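Courses > Home Textiles and Table Care > Handouts > Week 5: Printed Tablecloths

Print this page | E-mail this page

Search this course Go All handouts This week only

Week 5: Living with a printed tablecloth
Notes by Rianne Boersma

Hi everyone! These are the notes from this week's class, typed up with the bits I skipped when we ran out of time (my fault, I got carried away on hems again). If you missed the session, read these first and then do the homework at the bottom.

We started with the question Maksym asked at the end of Week 4, which was why a cloth that looked great in the store can look so busy at home. Mostly it's scale. In the store you see it folded, so you get one flower or one corner of a border. Then you open it out and all of it talks at once! Before you buy, unfold at least a quarter of the cloth and stand back from it. I mean really stand back, across the aisle if they'll let you.

A few words we'll keep using:

Ground: the plain color behind everything else.
Motif: a single printed picture, like a spray of flowers.
Cartouche: an ornamental frame, often oval, with scrolls around it and something pictured inside.
Lattice: lines or dots crossing to make diamonds or squares over the ground.
Border: the band or stripe near the outer edge.
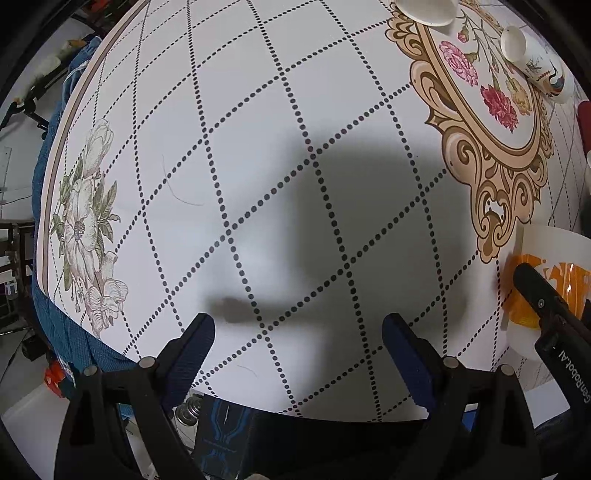 Round tables are where people get into trouble with prints, and I get more mail about them than anything else in this course. A square table gives you straight edges to line things up with, and a round one gives you nothing, so your eye goes hunting for the pattern. Look at how much is going on with this white cloth: big white flowers with gray-green leaves down one side, and over on the other a scrolled frame in tan and brown with carnations inside it, pink, deep red and orange-yellow. The dotted lattice is what ties the two together for me. It's only black dots, but it gets you from one motif to the other without a bare patch. I also like that the brown stripe is thin. A fat border with all those scrolls would be too much, at least in my house.

Now, clearing. Please clear the whole table before you judge a cloth or clean it. Cups on their sides, bottles, anything with a bit left in the bottom, all of it goes to the kitchen first. Pick things up, don't slide them. Sliding drags grit across the print, and the dark colors show it soonest.

Spills: blot from the outside in, with something white. Start with cool water. If the label has come off and you don't know what the cloth is made of, test on the hem and wait 5 minutes before you go near a flower.

Folding: change your fold lines every time you put the cloth away. Or roll it on a tube, print side out, which is what I do with my good one (a Galano I bought in August and still fuss over).

Homework for next week: bring in one printed cloth or a photo of one, name the ground and the motifs, and tell us which part you'd put facing the door. Maksym Dovhaniuk has offered to go first, so be nice to him!

Print this page | E-mail this page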